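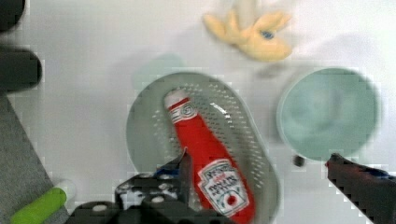 When does a person have to be standing at the stop button?
Any time the arm is powered and the gripper is within reach of the table, including slow runs and resets between tasks.

Minutes, Tabletop Practice Group, Toltstead, Jun 9, 2024
Chair: Abena Sowah. Notes: Awuor Mwakalinga.

1. Minutes from January approved with one spelling fix.

2. Speed near tableware. Abena was delighted with how quickly the draft came together – three pages, all readable! Agreed: up to 50 millimeters per second once the fingers are lower than the rim of a bowl or plate. Item 4 of the draft to be reworded to match.

3. Appliances. Long and lively talk about ovens. Agreed that any appliance on the table stays unplugged unless the task sheet calls for heat, and that the sheet names who checked the plug. 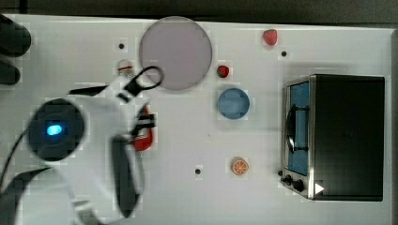

Arm, small food items and toaster oven on the white table.

4. Logging near misses. Awuor showed the new form, which fits on a single page and got a round of applause. Near misses go in the same day. Clunano site will try it first, then Harahap.

5. Wording. "Operator" and "supervisor" were being mixed up. We keep "operator" throughout.

Actions
Awuor: send form 168 to both sites.
Abena: clean copy of the draft, with the new speed rule.

Next meeting in room 207.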